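Ticket 2771
Subject: Cardboard tray on packing table, dark mark and discoloured edge
Category: Packing and consumables
Priority: Low
Status: Open, waiting for supplier
Related: 2228 (closed)

Reported problem

One of the shallow cardboard trays has a black mark on the floor of it and the colour is wrong down one side. It is from the Juntunen order, the one we took in March. The trays go out to customers as the inner part of the Pramine kit, so the mark would be the first thing they see on opening the box. I have not thrown it away. It is on the white table by the wire shelving, please leave it there until this ticket is closed.

I would like to know whether it is only this tray or the whole bundle, and whether we can go on packing from the same delivery in the meantime.

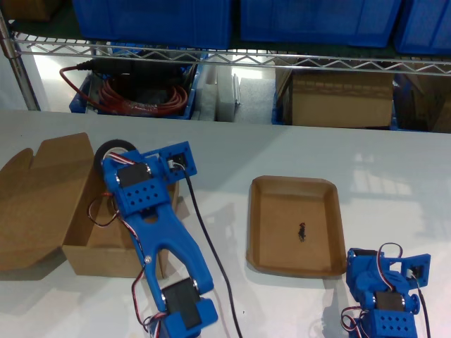

Attachment 1. Tray on the white table, wire shelving with the blue bins behind.

Update 1, 9.40

Checked the delivery note. The order was for 3000 trays in bundles of 20. The bundle this tray came from had been opened and the paper band was missing, so I can't give a batch code for it. The other open bundle has its band and I have written the code on the goods-in sheet.

Went through the rest of the opened bundle by hand under the window. No other tray with a black mark. Two had crushed corners and I put those with the waste card.

Update 2, 10.15

Tried the usual things on the mark, in this order:

Dry cloth. No change and nothing on the cloth.
White eraser, one end of the mark only. Lifted a bit of the card surface but the black stayed.
Did not try anything wet. On ticket 2228 somebody used a damp sponge and the card swelled, and the tray was scrap after that anyway.

The mark runs on a slant across the middle. It could be ink or it could be dirt, I can't tell by eye. If it is writing I can't read it. The supplier does sometimes mark the top tray of a stack by hand, so I have asked them if this is one of those. 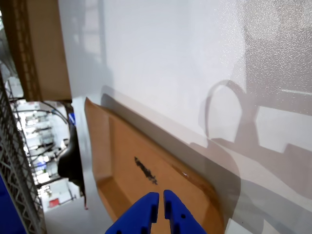
Attachment 2. Black mark on the tray floor, reddish-brown band along the curved edge on the right.

Update 3, 11.30

The brown band is a separate matter from the mark, in my view. It follows the curve of the edge and does not spread into the middle of the tray. Ran a thumbnail along it and the card is as firm there as it is elsewhere. No smell. Compared it with a tray from the Motell stock, which is the older kind, and that one is an even colour all over.

Possible causes I have written down so far:

Scorching where the edge is pressed into shape. Would explain why it keeps to the curve.
Glue or size coming through the card.
Water getting into the bundle in transit. Less likely, the carton it came in had no tide marks and the neighbouring trays are flat.

Also checked whether the tray sits level, as the left edge looked a little raised. Pressed it down and it came back up. The lid still goes on, so I am not treating that as a fault.
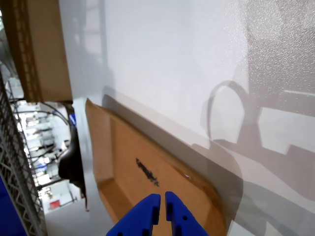 Light makes a difference when judging the colour, so please take any tray you are unsure of over to the window before rejecting it. Under the ceiling lights the edges can look more amber than they are, and I put back several trays this morning that I had first set aside for that reason.

Update 4, 14.05

Message sent to Juntunen with the attachments and the order details. Asked them three things: whether the mark is theirs, whether the darker edge is within what they allow, and whether they will credit the tray along with the two crushed ones. Copied to the Flustitz office as the order was placed from there.

For now:

Carry on packing from the banded bundles.
Look at the floor and the curved edges of each tray before the insert goes in.
Anything with a mark that can be seen at arm's length goes to one side — not in the waste card, as we may need to send them back.
Do not rub or wipe the trays.

Update 5, 16.20

Automatic reply only from Juntunen. Leaving this open. If the answer is that the edge colour is normal for them, I will change the goods-in sheet to say so and close the ticket on the mark alone.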